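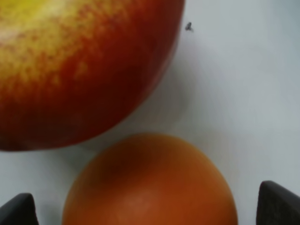 Wrist cam, apple and orange close together, fingers either side of the orange.

Edurell software sync - minutes

Present: Szabolcs Dobos (chair), Sándor Szűcs, Cameron Pomare, Évan Roussel (notes)
Remote: Zoltán Jakab, from Florkside, joined 10 min in, audio bad until he switched headset
Started 2:05 pm

1. Last minutes
Accepted. One fix - the planner timeout action was Cameron's, not Sándor's.

2. Perception
Sándor went over the segmentation changes. Main problem still two fruits close together with a big one half out of view. Old model merges masks when the gap is narrow, then grasp center lands between them. New weights keep them apart more often but the mask edge wobbles from one frame to the next. Cameron asked if we can just average over frames. Sándor: tried it, adds lag, gripper is moving by then.

Small stuff on the table surface also discussed. Specks and so on come through as low-confidence blobs. Szabolcs wants a minimum area filter before the tracker, not after. Agreed. Sándor worried it will eat real small objects later, so threshold goes in the config file and not hard coded.

Wrist view and fixed view still disagree on labels sometimes. Zoltán thinks it's the timestamp offset again. Évan (me) thinks it's the class list, the two configs were edited separately. Check both.

3. Control
Gripper-in-basket moves. Long talk. Planner treats the basket as a solid box so any target inside comes back as a collision, and people have been turning off the check by hand. Szabolcs not happy with that, wants it stopped now.

Options:
- model basket as floor plus four sloped walls (Zoltán, has a draft)
- keep box, add an "open top" flag (Cameron)
Went with Zoltán's. Cameron's is quicker but breaks as soon as fingers go down near a wall. Draft doesn't have the flare of the sides right yet, Zoltán to fix.

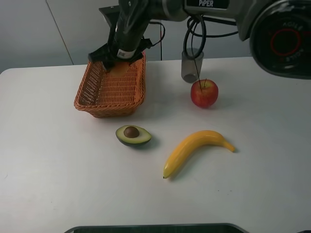

Last updated: November, by E. Roussel

Cables - the loops under the arm are not in the collision model at all. Fixed camera segmenter also cuts the cup in two where they hang in front of it. Sándor will add a robot mask from joint state, but that only covers the links, cables move how they like. For now pad the mask. Szabolcs asked for the padding to be written down somewhere this time.

Close command: force threshold on soft items. Present value was picked for hard fruit. Cameron wants per-class values, Szabolcs says no, one lower value and a slower close until we have proper logs. Left it at that, Cameron noted he disagrees.

4. Logging and tooling
Idska (the replay tool) now opens wrist and fixed streams side by side. Scrubbing is slow once a run goes past 3552 frames, looks like the index gets rebuilt on every seek. Évan has a profile, will share.

Run names: people still typing them by hand. Going to auto names from the Orbán server, free text goes in the notes field only. Old runs stay as is.

Buffer on the command queue was 200, Cameron dropped it to 5 on his branch and the overshoot at the end of the approach got smaller. Needs a second person to repeat before merge. Zoltán asked why it was ever 200, no one remembered.

5. Planning
Home pose. Szabolcs wants the planner to pick a look pose before each pick so the basket and the open table are both in wrist view. At the moment it goes to the same fixed pose and if the target is off to one side we only get half of it. Avocado half at the right border is a good test case, pit included or not changes the class score a lot acording to Sándor.

Évan asked about "in basket" as a state. Currently set when the gripper opens over the basket area, with no check. Should come from perception: object mask inside the basket floor region, seen from the wrist after retreat. Sándor says floor region is easy, the front rim is what gets in the way at low angles. Will try with the retreat pose raised.
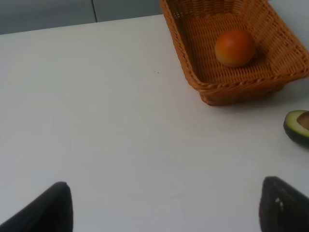
6. Actions
- Sándor: area filter ahead of tracker, threshold in config
- Sándor: robot mask plus padding, document teh padding
- Zoltán: basket model with flared sides, push to shared branch
- Zoltán + Évan: timestamp offset and class lists
- Cameron: look pose prototype, queue branch ready for review
- Évan: Idska seek profile, auto run names
- Everyone: collision check stays on

7. AOB
Zoltán away next sync, send questions before. Meeting room clash again, Szabolcs will rebook.

Closed 3:20 pm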